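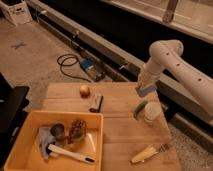
The Case for a Single Property Tax Roll

Valstead and Heywood still assess property separately, six years after their school and water districts were merged. A business with premises in both towns files two returns, meets two deadlines and appeals to two boards. The county auditor recorded 1,604 such filings last year, of which 1,254 contained figures already held by the other office.

Declan Bramwell has argued in these pages that local assessors know local land. The point deserves respect, but knowledge of land does not depend on separate forms. Assessors could remain in both towns and work from one roll.

The council should adopt the shared schedule in January, with rates left to each town. Small firms would feel the benefit first, and the appeals backlog could then be heard by a single board.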